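Naseck: Update für Greifplaner Omska ist da

15.4.25 – Brondow. Naseck hat Version 2 der Planungssoftware Omska freigegeben.

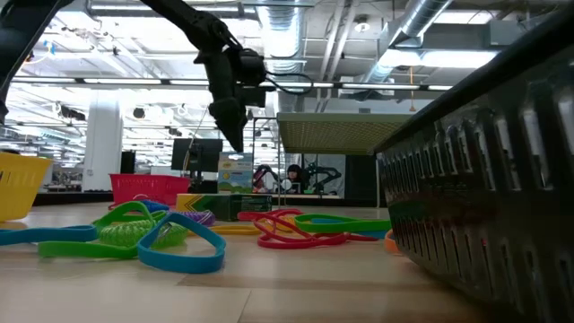

Neu vor allem: Bahnplanung für weiche, verhedderte Teile. Bänder, Spiralen, Schlaufen – bisher der Schwachpunkt. Planungszeit pro Griff laut Hersteller jetzt 73 Millisekunden, vorher 565. Getestet mit 1694 Griffen. Kamerakalibrierung läuft nun im selben Fenster, Logdateien lassen sich endlich filtern. Alte Projekte müssen konvertiert weden. Schnittstelle zu Gallagher folgt im Mai.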